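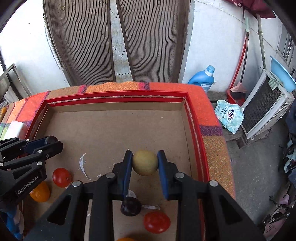 Hala Tarawneh asked at our last team meeting whether the sorting hours will still be there for people when the arm can do the trays alone. She asked it two times, because the first answer was not clear. I put her question at the start of this report since most of what we did in this period is connected to it.

Progress report to the Runuvau fund, second period
Project: Automatic tray packing at Stemwood
Prepared by Samer Azar

Work done in this period

In the last report we wrote that the demonstration work would start in January. It started in January, but with one pair of hand-held grippers and not with the full set. Dalteck delivered the rest later. From that time we have 14 people from the packing team who are trained to record demonstrations. They work in pairs, one person handling the fruit and one person resetting the tray and writing the log.

The task is simple to explain. The person holds a gripper in each hand, takes one fruit, moves it, and puts it down without pressing too much. Round and soft fruit is the main difficulty for our line. The old machine from Karaki drops the small ones and marks the soft ones, and for this reason the small mixed trays are still packed by hand on all shifts.

We agreed with you on 600 accepted recordings for this period, and we reached this number. A recording is accepted when the log is complete and a second person has watched it from start to end. Cherry tomatoes took the most time. They roll when the finger touches the side, and several people told us they had to learn again something they do every day with their hands.

We also changed the order of the work. At first each pair recorded one kind of fruit for a whole morning. The results were too similar to each other, and people were bored. Now the kinds are mixed in one tray and the starting positions are changed after each recording. Dalteck says that this is better for the training of the arm. We can't yet confirm this from our side.

What changed for the staff

Before the project, all of the 14 people were on the packing line for the full shift. Now they leave the line for 2 hours, and the recording time is paid at the same rate as the line. This was not the case in the first weeks, when the piece bonus was lost during recording. Taha Kamel brought the matter to me and it was corrected, including the earlier weeks. I should have seen it before we began.

The grippers are heavier than a hand, of course, and in the first weeks there were complaints of pain in the wrist and the thumb. We introduced a short break after each 100 closings of the gripper. The complaints became fewer but they did not stop. Two people asked to go back to the line only, and they were replaced with others from the same shift.

There is also a change that we did not plan. The experienced packers are now asked for their opinion in a way they were not before. Wafula Kombo noticed that the instructions from Dalteck told everyone to hold a pear by its widest part, while our packers take it a little lower so that the stem does not touch the next one. The instructions were changed. He has since written a page of such remarks, and we use it when a new person is trained.

About Hala's question, the answer from management is now in writing. No hours will be removed from the packing team during the project and for one season after it. What comes after that season is not decided. Bergþóra Holst explained this to both shifts, and the staff said they prefer an answer with a limit to a promise without one. Some of them are still worried, and I think it would be wrong to report otherwise.

Problems and delays

The first test of the arm on a real tray was planned for this period. It is moved to the next one. The software of the arm and the software of the line do not share the same tray list, and Dalteck needs more time for the connection. There is no extra cost to the fund.

The logs are still on paper. Typing them takes too long, and some errors come in at this step.

Plan for the next period

We will continue the recordings with softer fruit, which we have avoided until now. The arm will be tested on one line and on the day shift only, with a packer beside it who has the right to stop it at any time. Wafula and Hala will attend the tests for the packing team. We will also try a lighter handle for the gripper, if Dalteck can supply it.

We ask for your agreement to move the unused travel money to paid training time. The amount is in the budget table sent separately.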